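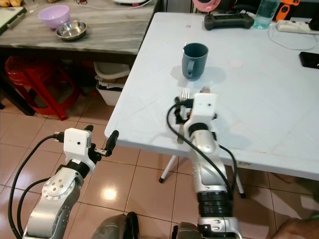 Unité 4 – Le couvert et la remise en ordre de la table
Module « Service et entretien des espaces de repas »
Centre de formation Brernar – Document remis aux stagiaires
Responsable du module : Ye-seo Ahn
Version du 27 juillet 2018

4.1 Objet de l'unité

La présente unité traite de la mise en place d'un couvert simple et du débarrassage d'une table de petite collectivité. Elle suppose acquises les notions de l'unité 3 (lavage et séchage de la vaisselle), qui ne seront pas reprises. Le service à l'assiette et le dressage de banquet relèvent du second niveau et ne font pas partie du programme d'examen.

4.2 Vocabulaire

On appelle couvert, au sens strict, l'ensemble des pièces destinées à un seul convive. Dans l'usage courant, le mot désigne également les ustensiles eux-mêmes : couteau, fourchette, cuillère. Les deux sens coexistent dans les fiches de poste ; le stagiaire veillera à identifier celui qui est employé.

Une fourchette comprend les dents, le col et le manche. Un couteau comprend la lame, dont on distingue le tranchant et le dos, et le manche. Le terme « tasse » est réservé au récipient accompagné d'une soucoupe. Un récipient haut, muni d'une anse et posé directement sur la table, est une grande tasse ou « mug », quelle que soit sa matière.

4.3 Disposition du couvert simple

L'assiette sert de repère. La fourchette se place à gauche, le couteau à droite, tranchant tourné vers l'assiette. L'usage français traditionnel veut que les dents de la fourchette reposent contre la nappe ; dans les salles du centre, on les présente vers le haut. L'une et l'autre présentations sont admises à l'épreuve pratique, à condition de rester identiques sur toute la tablée.

Les manches sont alignés sur le bord inférieur de l'assiette et n'affleurent jamais le bord de la table. Le verre à eau se place au-dessus de la pointe du couteau. Lorsqu'un mug est prévu, il se pose à droite, anse orientée vers la main du convive. Pour un convive gaucher ayant signalé sa préférence, l'anse est tournée vers la gauche ; les ustensiles conservent leur place, sauf demande de sa part.

4.4 La table pliante à plateau clair

Les salles Nirine et Kong sont équipées de tables pliantes blanches à plateau plastique. Avant toute mise en place, on vérifie le verrouillage des pieds et la stabilité sur le carrelage. Le plateau est ensuite essuyé avec un chiffon humide bien essoré, puis séché.

Les plateaux clairs laissent voir les rayures superficielles et les petites taches. Il convient de distinguer les deux : une tache se traite au détergent doux dilué, avec un temps de contact de 2 minutes ; une rayure ne se traite pas et sera seulement signalée sur la feuille de salle. L'emploi de poudre abrasive ou d'éponge métallique est proscrit.

4.5 Débarrassage

Les verres contenant encore de l'eau sont retirés en premier. Viennent ensuite les mugs, saisis par l'anse, puis les ustensiles. La fourchette est prise par le manche. Le couteau est pris de même, lame dirigée vers le bas et à l'écart du corps. On ne rassemble pas les couteaux en poignée.

Les objets étrangers au repas (appareils, jouets, effets personnels) sont laissés sur place ou déplacés avec précaution vers l'extrémité de la table, à distance des liquides. Ils ne sont jamais déposés sur le chariot Clilivar, réservé à la vaisselle.

4.6 Travail personnel

Relire les points 4.3 et 4.5. Dessiner le plan d'un couvert comprenant une assiette, une fourchette, un couteau, un verre à eau et un mug, en indiquant l'orientation de l'anse. Le plan est à remettre à la première séance du mois d'août.

L'épreuve pratique est notée sur 100 ; le seuil de validation est fixé à 80.

Documents du même module
Unité 2 – Hygiène des mains et tenue de travail
Unité 3 – Lavage et séchage de la vaisselle
Unité 5 – Nappes, sets et serviettes
Unité 6 – Rangement des tiroirs et des placards
Fiche 11 – Entretien des sols carrelés
Feuille de salle (modèle vierge)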